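책상 상판 오일 마감 후 끈적임과 흰 얼룩, 다시 벗겨내야 하나요

목공·가구 관리 > 표면 마감
조회 402 · 답변 3

나무결304

작업용 책상 상판의 마감 문제로 문의드립니다.

상판은 밝은색 고무나무 집성판이고 두께는 24mm, 모서리는 라운드 가공된 상태로 구입했습니다. 배선 구멍도 판매처에서 타공해서 왔습니다. 무도장 상태로 받아서 직접 마감했고, 사용한 제품은 Distik 하드왁스 오일 무광입니다. 시공한 지는 5주가 지났습니다.

작업 순서는 다음과 같습니다.

1. 120방, 180방, 240방 순서로 샌딩
2. 진공청소기로 분진 제거 후 마른 천으로 닦음
3. 오일을 스펀지로 도포, 20분 방치, 여분은 대충 닦아냄
4. 다음 날 같은 방법으로 2회차 도포
5. 이틀 뒤부터 사용

현재 증상은 두 가지입니다.

첫째, 팔이 닿는 앞쪽 부분이 끈적입니다. 손바닥을 올려두었다가 떼면 달라붙는 느낌이 있고, 종이를 오래 두면 살짝 붙습니다. 뒤쪽 가장자리는 상대적으로 괜찮은데 배선 구멍 둘레는 앞쪽과 비슷하게 끈적입니다.

둘째, 컵을 두었던 자리에 흰 고리가 두 개 생겼습니다. 뜨거운 컵이었고 받침은 쓰지 않았습니다. 마른 천으로 문질러도 변화가 없습니다.

방은 북향이고 11월 들어 난방을 약하게 틀고 있습니다. 습도계는 없습니다. 환기는 아침에 10분 정도입니다.

흰 고리는 사진으로는 잘 안 나와서 글로만 적었습니다.
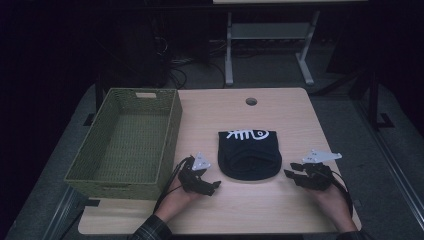
상판 전체. 검은 천과 올리브색 바구니가 놓인 상태

궁금한 점은 아래와 같습니다.

- 끈적임이 시간이 지나면 없어지는지, 아니면 전부 벗겨야 하는지
- 흰 고리만 부분 보수가 가능한지
- 벗겨야 한다면 몇 방부터 다시 시작해야 하는지
- 같은 오일 위에 수성 바니시를 올려도 되는지

샌더는 원형 샌더(125mm)가 있습니다. 스크래퍼는 없습니다.

답변 3개

사포값만월세

질문에 적으신 내용 중 3번이 원인일 가능성이 높습니다. "대충 닦아냄" 부분입니다.

하드왁스 오일은 목재 표층에 스며든 양만 남기고 나머지는 제거하는 것이 전제입니다. 표면에 두껍게 남은 오일은 겉부터 굳으면서 막을 만들고, 그 아래쪽은 산소 공급이 느려져 경화가 지연됩니다. 5주가 지나도 끈적인다면 그대로 두어서 해결될 여지는 적습니다. 배선 구멍 둘레가 끈적이는 것도 같은 이유입니다. 구멍 가장자리는 마구리면이 드러나 있어 오일이 많이 먹고, 안쪽에 고인 것이 다시 올라옵니다.

2회차 간격도 짧았습니다. 실온이 낮은 계절에 하루면 1회차가 덜 마른 상태였을 수 있습니다. 사용한 제품의 설명서에서 재도장 간격과 최저 시공 온도를 확인하시기 바랍니다. 제품마다 다르므로 여기에 숫자를 적지는 않겠습니다.

전체 샌딩 전에 다음을 먼저 해 보십시오.

준비물: 미네랄 스피릿(무취 제품 가능), 흰색 또는 회색 부직포 패드, 면 천 여러 장, 니트릴 장갑, 뚜껑이 있는 금속통과 물

순서
1. 창문을 열고 난방기구와 불꽃을 모두 끕니다.
2. 눈에 띄지 않는 곳, 가능하면 상판 밑면에 같은 오일이 묻은 부분에서 먼저 시험합니다.
3. 패드에 미네랄 스피릿을 적셔 나뭇결 방향으로 문지릅니다. 한 번에 A4 한 장 넓이를 넘기지 않습니다.
4. 녹아 나온 오일이 다시 굳기 전에 깨끗한 면 천으로 닦습니다. 천을 자주 바꿉니다.
5. 구멍 안쪽은 천을 말아 넣어 돌려 닦습니다.
6. 이틀 이상 두고 손바닥으로 확인합니다.

이 방법으로 끈적임이 없어지면 같은 오일을 아주 얇게 한 번 올리고 마른 천으로 완전히 닦아내면 됩니다. 닦은 뒤 천에 더 이상 묻어나는 것이 없어야 합니다. 광이 부분적으로 다르면 덜 닦인 것입니다.

효과가 없으면 샌딩입니다. 덜 굳은 오일은 사포를 금방 막습니다. 120방으로 시작하되 사포를 아끼지 말고 교체하십시오. 막힌 사포로 계속 돌리면 열이 나서 오일이 더 눌어붙습니다. 이후 150방, 180방까지만 하십시오. 240방까지 올리면 표면이 지나치게 닫혀 오일 흡수량이 줄고, 겉에 남는 양이 늘어납니다. 처음 작업에서 이 부분도 영향을 주었을 것으로 봅니다.

오일이 묻은 천은 뭉쳐서 버리지 마십시오. 건성유는 산화하면서 열을 내고, 뭉친 천은 자연발화할 수 있습니다. 물을 채운 금속통에 담그거나 한 장씩 펼쳐 바깥에서 완전히 말린 뒤 버리십시오.

도토리선반

그냥 드라이기로 말리면 됩니다. 저도 예전에 도마 만들 때 그렇게 했는데 괜찮았어요. 흰 자국은 마요네즈 바르고 하룻밤 두면 없어진다고 합니다. 안 되면 Fladent 왁스 덧바르세요.

댓글
사포값만월세: 드라이기는 권하지 않습니다. 미네랄 스피릿을 쓴 직후라면 인화 위험이 있고, 쓰지 않았더라도 국부 가열로 겉만 먼저 굳습니다. 끈적이는 면에 왁스를 덧바르면 나중에 제거할 층이 하나 늘어납니다.
도토리선반: 저는 됐는데요
나무결304: 드라이기는 일단 보류하겠습니다. 감사합니다.

무광파

흰 고리와 바니시에 대해서만 적습니다. 끈적임은 첫 답변에 동의합니다.

흰 고리
흰색이면 수분이나 열이 마감층에 들어간 것이고, 검은색이면 수분이 목재까지 내려가 탄닌이나 철분과 반응한 것으로 보는 것이 일반적입니다. 흰색은 대부분 마감층 보수로 끝납니다. 이번 경우는 마감층이 덜 굳은 상태였으므로 열에 더 약했을 것입니다.

순서상 고리부터 손대지 마십시오. 미네랄 스피릿으로 전체를 닦아내는 과정에서 같이 옅어질 수 있습니다. 닦은 뒤에도 남으면 320방 사포를 손에 쥐고 결 방향으로 가볍게 갈고, 고리보다 넓게 경계를 흐리면서 오일을 얇게 올립니다. 고리 모양만 따라서 갈면 그 자리가 패여 역광에서 보입니다. 원형 샌더는 부분 보수에 쓰지 마십시오. 정지한 순간 돌린 자국이 남습니다.

수성 바니시
왁스가 들어간 오일 위에는 올리지 않는 것이 맞습니다. 수성 도료는 왁스 위에서 뭉치거나, 처음에는 붙은 것처럼 보이다가 몇 달 뒤 손톱으로 긁으면 벗겨집니다. 바니시로 바꾸고 싶으면 기존 마감을 샌딩으로 전부 제거해야 합니다. 제거 여부는 미네랄 스피릿을 한 방울 떨어뜨려 고르게 스며드는지로 어느 정도 판단할 수 있습니다. 안 먹는 자리가 있으면 오일이 남은 곳입니다. 구멍 안쪽 마구리면은 완전히 제거하기 어려우니 그 부분의 부착 불량은 감수해야 합니다.

집성판에서 추가로 볼 것
접착선을 따라 끈적임이 더 심한지 확인하십시오. 접착제가 배어 나온 자리는 오일이 스며들지 못하고 표면에 고입니다. 줄 모양으로 끈적이면 그 줄만 스크래퍼로 긁는 편이 빠릅니다. 카드형 스크래퍼는 Tratitz 것을 쓰고 있는데 날을 세우는 연습이 조금 필요합니다. 없으면 새 커터날을 수직으로 세워 당겨도 됩니다.

밑면도 확인하십시오. 윗면만 마감하고 밑면을 비워 두면 난방철에 양쪽 함수율 차이로 휘는 경우가 있습니다. 밑면은 한 번만 얇게 발라도 차이가 납니다.

습도계는 하나 두는 것이 좋습니다. 환기 10분은 오일 경화에는 부족합니다. 경화에 산소가 필요하므로 상판 위 물건은 전부 내리고, 선풍기를 약하게 벽 쪽으로 틀어 공기만 돌게 하십시오. 바구니나 천처럼 넓게 닿는 물건을 올려 두면 그 자리만 늦게 굳어 자국이 남습니다.

댓글
나무결304: 접착선 쪽은 차이가 없습니다. 밑면은 마감하지 않았습니다. 같은 오일로 발라도 됩니까?
무광파: 됩니다. 180방까지 샌딩하고 한 번 바른 뒤 바로 닦아내십시오. 상판을 뒤집어야 하니 윗면이 완전히 굳은 다음에 하시고, 바닥에는 각목 두 개를 받치십시오. 담요를 깔면 털이 붙습니다.
나무결304: 뒤쪽 구석에서 미네랄 스피릿으로 시험했습니다. 천에 노란 것이 꽤 묻어나옵니다. 계속 진행해도 되는 상태인지요.
사포값만월세: 덜 굳은 오일이 나오는 것입니다. 천에 색이 묻지 않을 때까지 반복하십시오. 앞쪽은 두세 번으로 안 끝날 수 있습니다.
나무결304: 알겠습니다. 앞쪽까지 끝내고 이틀 뒤 상태를 댓글로 남기겠습니다.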